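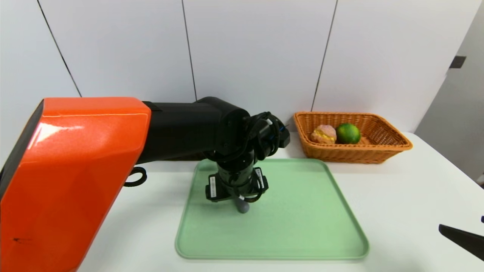 The Timska cell is a tabletop robot workstation at Flimgate, used for moving bakery goods and fruit between baskets and trays. It is best known among the site's technicians for its maintenance routine, which was written by Phong Mạch and is followed on the other tabletop cells in the building.

Layout

The cell is built on a white table set against a panelled wall. The main arm has a glossy orange outer casing and black outer joints, and carries a two-fingered gripper pointing downwards. Goods are presented in a woven wicker basket and handled over a light green tray with a raised rim. Tray and basket positions are stored in the controller as fixed points and are checked whenever the table has been moved or cleaned.

Setting up

A full set-up is carried out after the arm has been unbolted, after a gripper change and every July. The arm is first sent to its home position and the joint readings are compared with those on the record card. The gripper is then lowered over the empty tray at reduced speed until the fingertip is 2 mm above the surface, measured with a feeler gauge. The height is saved as the tray reference, and all other heights in the program are worked out from it.

The check is repeated near each corner of the tray. If the readings differ by more than the thickness of the gauge, the table feet are adjusted and the procedure starts again from the home position. Early versions of the routine allowed the difference to be corrected in software. This was dropped when the cell was rebuilt with a Tian controller, and the older method survives only in the appendix to the manual.

Cables

The cables at the wrist are the part of the cell that needs most attention. They are bundled around the joint with enough slack for a full turn in either direction. A bundle tied too tightly pulls on the connectors, while a loose one can catch on the basket rim. Connectors are inspected every 100 hours of running, with the power off and the arm supported. Ties are cut and replaced at the same time and are never reused.

The gripper cable is treated as a wearing part. On the Timska cell it is changed at 445 hours, whether or not a fault has been logged. The replacement is supplied by Paltau under part number 1434 and takes about an hour to fit, including the height check afterwards.

Fingertips and cleaning

Fingertip pads are wiped with a damp, lint-free cloth at the end of each shift. Solvents are not used, as the tray and basket hold food. Pads with a cut or a polished patch are replaced in pairs, and the grip force is reset before the cell goes back into use. Scuffs on the casing are noted on the record card but left alone unless the shell has cracked.

Common faults

Most stoppages are logged as "height error" and are cleared by reseating the tray. A repeated height error with the tray seated correctly usually points to a worn pad. Intermittent loss of the gripper signal is traced from the wrist connectors back towards the base.

This article was last revised on 13 February 2026.

See also: Flimgate site; Gripper calibration; Record card (maintenance)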